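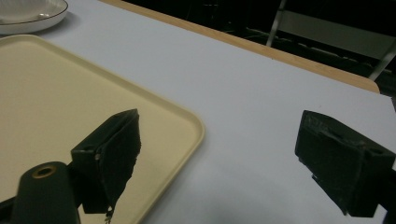

Finger pads after a semester of club use. Replacements sold in pairs.

Filleck Hand-Held Gripper, Club Pair

Two grippers, two cables, one student who swears she can clear a table faster with her hands. The Filleck pair was put together with the Prarnton robotics club for its table-clearing project: dishes, a tray, and a great deal of patience. Black body, white triangular top plate, pads you will learn to replace. 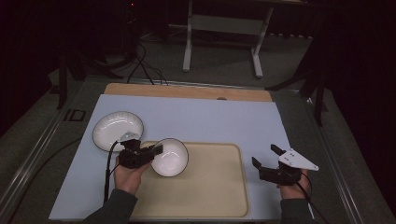 Can one person run both grippers?
That's how the club does it, one in each hand. Coach Ekua Ackah suggests starting with a single gripper and dishes you don't love.

Item no. 1703. Spare pads: item no. 935. Clubs that log 4000 grasps get a sticker. It is a small sticker. 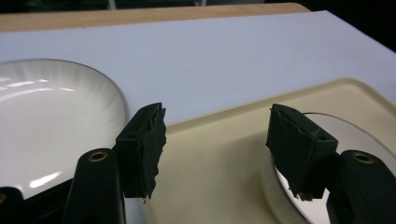
Brass inserts in the rounded mounts. The fuzz on the pads is wear, not a feature.

"My wrists have opinions now." Domingo Medina, club member

Ships from Zetdale. School purchase orders accepted, eventually.

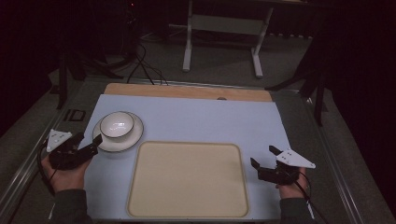
Both grippers open, with the bowl on the plate and the tray empty.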